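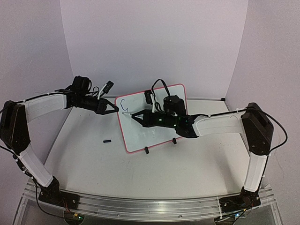
Severino Rivas

4.2 Cooking time claims in published side dish recipes

Recipe writers like short times. Of the 1,306 recipes for mashed or pureed vegetables we collected, most gave a cooking time in the title or the first paragraph, and very few said what that time left out. A pressure cooker has to come up to pressure before its timer starts, and a cook with a full pot will wait a good deal longer than the number on the page suggests. We therefore treat the stated times as claims to be tested.

We picked 200 recipes from the set and had each one cooked in the Gruston test kitchen by someone who had not seen it before. The clock started when the first vegetable was picked up and stopped when the dish was in the bowl. Peeling counted. So did draining, which many writers seem to think takes no time at all.
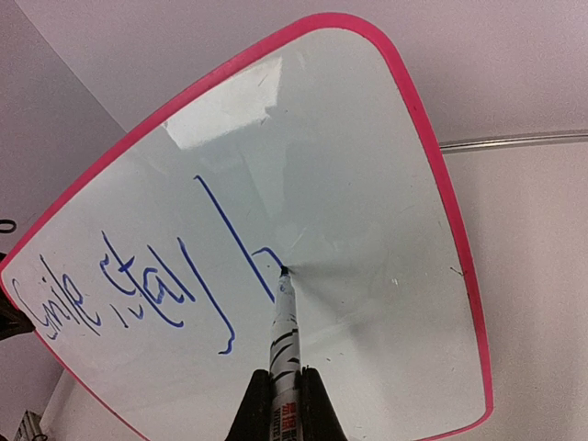
Figure 6 plots stated time against measured time. If the writers were right, the points would sit along the diagonal. Few do. The gap is widest for root vegetables cooked under pressure and smallest for stove-top recipes, where the pot is at least in plain view while it heats.

Stubbs has argued that readers already know this and correct for it in their heads. We doubt it. The Brinditstead survey is often cited in support, but it asked people whether they trusted recipe times in general – a question most will answer with a shrug – and never asked them to guess a time for a dish they had not made.

The Plindano collection, with 1,000 recipes, is larger than our tested sample, yet its times were copied straight from the pages and never checked in a kitchen. Its finding that pressure cooking "saves" time for mashed potatoes should be read with that in mind. Our own results have limits too. All of our cooks used the same model of cooker, and a smaller pot would probably heat faster.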